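Setting up the Grelter gel documentation software

6 min read

I wrote this section after walking one too many new people through it at the bench, so it's the long version of what I'd tell you in person. Grelter reads your gel photos, finds the lanes and bands, and sizes them against your ladder. It's the second piece of the Bilthorpe cloning package, and it expects Kukon (the sequence library) to be installed already. If you haven't got Kukon running yet, go back and do that first.

Before you start, run one digest you already trust. I use an old plasmid prep cut with a single enzyme, plus the uncut plasmid in the next lane. You want a gel with no surprises in it!

1. Open Grelter and pick New Profile. Name it after the gel box, not after yourself, because you'll be sharing it sooner than you think.

2. Choose your ladder from the list. If yours isn't there, click Add and type the fragment sizes from largest to smallest. The ladder I use has 11 bands, and the smallest one is so faint that I leave it out of the profile altogether.

3. Set the lane count. Count the wells in your comb, empty ones included. Grelter gets confused if you only enter the lanes you loaded.

4. Load your test gel image as an uncompressed TIFF. JPEGs will open, but the band edges go mushy and the sizes drift.

Note: if the wells are at the bottom of your image, use Flip Vertical and don't rotate it. Rotating also swaps left and right, and I once spent nearly 2 hours convinced I'd mixed up my tubes.
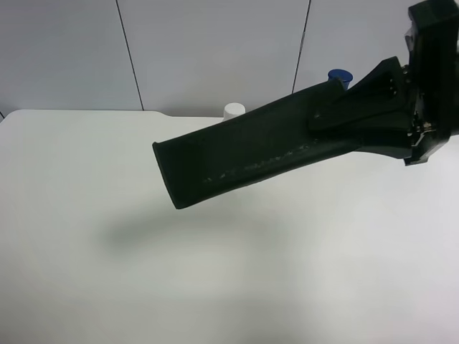

Flat black gripper finger over a white tabletop.

5. Click Find Lanes. Drag any line that's sitting between two lanes until it runs down the middle of one. Smiling gels are fine within reason - there's a Curve slider for that, and a small nudge is usually plenty.

6. Click Fit Ladder, then check the curve. The points should sit close to the line through the middle. The top couple of bands always wander a bit on a 1% gel, so I don't fuss over those.

7. Look at your cut plasmid. If the size matches the map in Kukon, save the profile. If it doesn't, go back to step 2 and look for a typo in the ladder (it's nearly always a typo in the ladder).

Caution: don't use the uncut lane to check your sizes. Supercoiled plasmid runs at its own pace and the number Grelter gives you for it means nothing.

Caution: saving a profile overwrites the old one with the same name, and there's no undo. Export a copy first. Backups are kept for 24 hours in the Santoso folder, and after that they're gone.

8. Link the profile to Kukon under Settings > Libraries. Your digests should show up in the side panel after a restart. Mine took 2 restarts on the old bench computer, so give it another go before you start reinstalling things.

Colony PCR gels use the same steps, but make a separate profile for them if you run a different ladder.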